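Stop scoring plans by success rate alone

Josefina Olivares

Most sorting benchmarks report one figure: objects placed per attempt. I think it hides the part of the stack that needs work. Our planner, Jodau, treats each bin as a goal region and each arm as a separate queue. The arms rarely conflict. The trouble is in the state estimate.
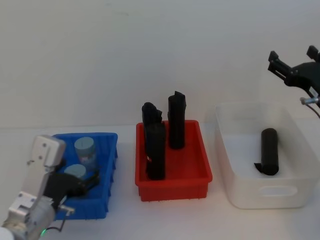

A black roll in a red bin is easy to segment. Two black rolls, one partly hiding the other, often come back as a single mask, and the planner then asks for a grasp centred on neither. Over 3,760 logged plans, 224 were rejected for this reason – and a rejected plan never enters the success rate.

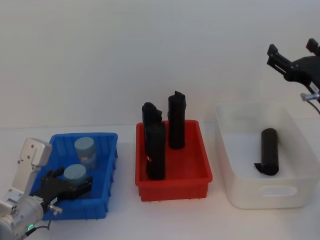
Left gripper at the blue bin, right gripper open above the white one.

I would sooner see the rejection log published beside the score. Derneck already writes one at 18 entries per page, with the mask attached. Reading 150 of them taught me more about our perception code than the score did.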